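Long live the shared table

Give me a big table and a room full of strangers and I'm happy for an afternoon. I've been going on about this to anyone who'll listen since the café at Stundovton library swapped its rows of little two-seaters for 4 long tables, and I still think it's the best thing to happen to the town in years.

A two-seater tells you to keep to yourself. You sit down, put your bag on the other chair and that's it, you've built a small fort. At a long table you have to ask if the place is taken, pass the sugar, shuffle up a bit when somebody arrives with a pushchair. I've had tips on blackfly there (garlic water, and it stinks), a lesson in casting off, and one very good argument over the Ganska bypass that went on until closing time!

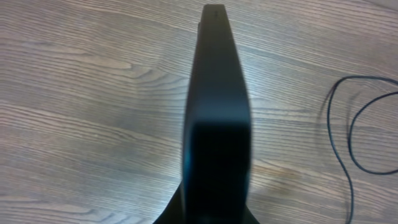 Doesn't sharing a table make it harder to get any peace and quiet?

Less than you might think, as people are quick to notice an open book or a pair of headphones, and most of them will leave you to it after a nod and a hello.

I know it costs places money. Dastari, the noodle bar by the station, can fit 21 people at its shared benches, and on a wet evening in December half of those will be folk who'd sooner stand outside than sit next to someone they don't know. I feel for the owners. But go back in spring and the same benches are packed and noisy, with bowls being handed down the line, and I can't think of a nicer place to eat on your own.

So please, if you run a café or a pub or a village hall, try one. Just one long table, near the window if you can. The hall on Okafor Street has had theirs for 3 years now and the soup lunch is full every time I go, so get there before noon if you want a seat near the bread.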